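Can a Gripper Kit Teach a Robot to Clean Up Your Room?

A closer look at the Treris kit, for readers who like to ask "are you sure about that?" 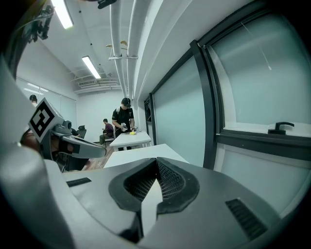
Hand-held grippers at work, with a yellow sponge on the table at the back.

Let's say you want a robot to wipe up your spilled juice. The robot has an arm and it has something like fingers. What it doesn't have is any idea what to do with them. Somebody has to teach it.

One way is to write instructions, line by line. Move down a little. Close the fingers. Stop before you squash the sponge flat. People have done it like this for years, and it takes forever, and then somebody puts the sponge in a different spot and you have to start fixing things again.

Another way is to show the robot what you mean. A company called Treris sells a kit for doing that. The box holds 2 hand-held grippers, one for your left hand and one for your right. You squeeze, and the jaws close. You pick up a sponge, or a cup, or a sock, and the kit keeps a record of what the gripper saw and how it moved. Later, a computer studies lots of these records and tries to work out the pattern. Then a real robot arm gets to try.

What are the square patterns for?

Look for the black-and-white square on the gripper at the left. It's called a marker. It's a bit like the square codes you scan with a phone, only simpler. When a camera sees the marker, a computer can figure out where the marker is and which way it's tilted. A plain gray gripper is much harder for a computer to keep track of, especially when it turns.

So does it work?

The Treris website says the kit lets "anyone teach a robot anything." I get suspicious when I see "anyone" and "anything" in the same sentence. You should too.

I took my questions to Isauro Solís, who runs training days with these kits at a workshop in Hovwood. I asked him how many times you have to pick up a sponge before a robot can do it.

"For a start, over 200," he said. "And then the robot will probably still knock it off the table."

Over 200! Try picking up a sponge that many times. By number thirty your hand is tired and you are thinking about lunch. And you can't get sloppy, either. If you drop the sponge and don't mark that try as a mistake, the computer may learn that dropping the sponge is part of the job.

Then there is the word "teach." When your teacher shows you how to add, you can use it on apples, or dollars, or goals in a soccer game. A robot that has learned to pick up one yellow sponge on one white table may get badly confused by a blue sponge on a brown table. To fix that, people have to go and record more examples, with other sponges and other tables and different light. The ad skips this part. There isn't a single brown table in it, by the way. I checked.

What does it cost?

The starter kit is $243, and that pays for the grippers and the software. It does not pay for a robot. You read that correctly. A kit for teaching robots comes with no robot, and the arm you would need costs a lot more than the kit. The page does tell you, in small letters, near the bottom.

A rival company, Baláž, has a kit with just one gripper for less money. One is fine for a sponge. For folding a towel or opening a jar you want two hands, and I think Treris has the better idea there. I'll give them that.

Who would want one?

Schools with a robotics club and a robot arm already sitting in the closet, maybe. The grippers are nice to use. You squeeze and they close, and most people get the feel of it after a few minutes. The Rarevside science club is supposed to get a kit in August, and I want to hear how many kids are still recording sponges by the second week.

If you were hoping for a machine that cleans your room, keep your money. With this kit you would be picking up your own socks, over and over, with a gray gripper in your hand. Your room might get pretty clean that way — but you'd be the one who did it.

Words to know

Gripper: the part of a robot, or a hand-held tool, that grabs things.

Marker: a printed pattern that helps a computer work out where something is.

Demonstration: one recorded try at doing a job, from start to finish.

Try this at home

Pick up a sponge with kitchen tongs and put it in a bowl. Do it ten times. Did you do it exactly the same way each time? Now move the bowl and ask a friend to do it with their eyes closed, using only the directions you say out loud. Write down every direction you had to give.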